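# Collecting pick-and-place demonstrations in simulation

Last revised February 2018. Applies to Omimel 2 and the Zinik recorder.

This page covers recording teleoperated demonstrations of a single-object pick in the kitchen environment. It assumes Omimel is installed, the arm model loads without joint limit warnings, and you have a six-axis input device that the operating system recognizes. Training is covered separately in the Fludadach notes.

## 1. Define the task before recording

Write the task as one sentence and put it in `task.yaml`. The sentence is stored with every episode and is used later as the conditioning label, so it can't be edited once recording has started.

```yaml
task: "pick up the light blue bottle"
target_class: bottle
target_instance: 0
success:
 type: lift
 height_m: 0.10
 hold_s: 1.0
```

If more than one object matches the sentence, `target_instance` decides which one the success check follows. The operator sees the target ID in the status line. Read it at the start of each episode.

## 2. Configure the scene

Start from the supplied kitchen layout and add distractors from the object library. Leave the cabinetry and appliances fixed. Randomize the following between episodes:

- target position and yaw
- distractor positions
- starting joint angles of the arm
- light intensity and direction

Keep at least one distractor of the same class as the target. A policy trained on a bench with only one bottle learns to go to the tallest thing near the middle, and its scores collapse when a second bottle is added.

Set the seed explicitly:

```
omimel scene build kitchen_island --seed 31 --out scenes/island_31
```

Open the result in the viewer and check for interpenetrating objects. Two bottles spawned in contact will jitter, and the jitter ends up in the recorded object poses.

## 3. Record

Launch the recorder against the built scene:

```
zinik record --scene scenes/island_31 --task task.yaml --rate 20
```

1. Press the record button and wait for the status line to change to `REC`.
2. Move the gripper to a point above the target cap with the fingers open.
3. Correct lateral error while still clear of the object. Corrections made after contact tip the bottle.
4. Descend in one continuous motion.
5. Close the fingers and pause briefly before lifting.
6. Lift vertically until the status line reads `SUCCESS`, then stop recording.

Don't chase speed. Episodes of up to 1,000 steps are accepted, and slow demonstrations can be resampled afterwards. Long stationary stretches are a bigger problem: the learner copies them and the arm stalls at the same point on every rollout. Trim idle steps at the start and end with `zinik trim`.

Failed attempts should be kept if the operator recovered within the episode. Discard those where the target left the island or the controller faulted.

## 4. Check the approach pose

Replay each episode and step to the point just ahead of finger closure. The fingers should be centred over the cap, with neither one lower than the other, and the forearm should be clear of neighbouring objects. Glass bottles along the side of the island are the usual collision, as the forearm passes over them on its way in. 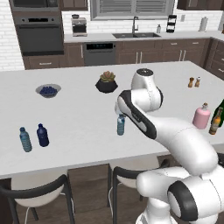

*Figure 1. Gripper at the cap of the target bottle, with two distractor bottles to the left.*

Note the elbow as well. The arm can reach most island positions in either an elbow-up or elbow-down configuration, and mixing them in one dataset gives the learner two conflicting answers for the same gripper pose. Choose elbow-up and stay with it. If an episode flips, drop it.

## 5. Validate and export

```
zinik validate data/island_31
zinik export data/island_31 --format fludadach
```

The validator reports missing frames, timestamp gaps and label mismatches. A timestamp gap normally means that the renderer fell behind — lower the viewer resolution and record the episode again.

Our December set had 91 episodes left after validation. It was enough to train the Deligiannis baseline on a fixed light setting, but performance dropped off with randomized lighting. Record more if you intend to vary the lights.

## Known issues

- `zinik trim` ignores gripper motion when it looks for idle steps. Check that the closing phase is still there.
- Rebuilding a scene under the same name overwrites the old one without a prompt.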